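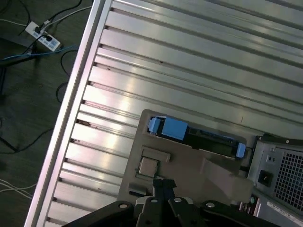
Zinthorpe latch faults, read me first

Hi! This folder holds the logs and wrist camera clips from our desktop PC teardown cell at Stougaard, back when the gripper kept telling us it was holding something when it wasn't. If you came for clean demonstrations of a robot taking a computer apart, you want the main Zinthorpe set. Everything in this one is either a fault or a run we recorded while chasing the fault.

I'm Dagný Dalsgaard, I look after the cell software, and most of the labels are mine (so blame me for the spelling in the notes column).

What went wrong

The job is to pull small blue plastic parts off the chassis and the drive module, then carry them over to the fixture. The gripper closes, the controller looks at finger position and motor current, and if both look right it sets grasp_ok to true and the arm moves off. Simple enough, and it worked fine on the bigger parts for months.

In February we started seeing runs where grasp_ok went true and the part was still sitting in the computer. A few were worse: the fingers had closed on the edge of the panel, and the arm started its lift with the chassis coming along. Bent Thorlacius hit the stop on the first one of those. After that we ran with a hand on the pendant the whole time, and you should too if you replay any of this on real hardware, please!

The cause was boring. A config update had swapped the current threshold for small parts with the one for large parts, and the finger position check had been loosened earlier to get past a calibration problem, so there was nothing left to catch a bad grasp. I loosened that check myself. It was meant to be for one afternoon.

What's in here

There are 66 runs. I labeled 18 of them false_grasp, and 6 of those also carry the tag chassis_lift, meaning the computer moved when it shouldn't have. The rest are normal runs or runs we stopped early for other reasons, and the stop reason is in the notes if anyone remembered to write it down.

Each run has its own directory with the wrist video, joint states, gripper state, and a copy of the config as loaded. Trust that config copy over anything in the wiki, which was wrong for most of this period.

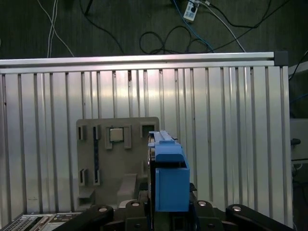 Wrist view with a blue block between the fingers and the gray fixture plate behind it.

Things that will bite you

The gripper log and the video run on separate clocks. Use sync.csv to line them up, and don't go by file times. In 4 of the runs the sync file is missing and I matched them by eye, so treat those as close but not exact.

Finger position is logged in motor ticks, zero is fully open. Current is in milliamps, unfiltered. Ívar Þórarinsdóttir has a smoothing script in tools/ if the noise bothers you, but it shifts the peak a little later, so don't use it for timing the moment of contact.

Lighting wasn't controlled at all. The ribbed aluminum table bounces light back at the camera, and the exposure hunts when the arm swings over it. I left those clips in.

Labels only say what the gripper claimed against what we saw. They don't tell you how hard it squeezed, and there's no force sensor data because the cell didn't have one.

What we changed

Thresholds now live with the part definition, the position check is back to its old value, and the arm does a short test lift before the real one. Svend Hjaltadóttir wrote the test lift. It still gets fooled by very thin parts, and that issue is open under the name "thin clips" in the tracker.

Corrections are welcome, just send me the run number and the time in the clip.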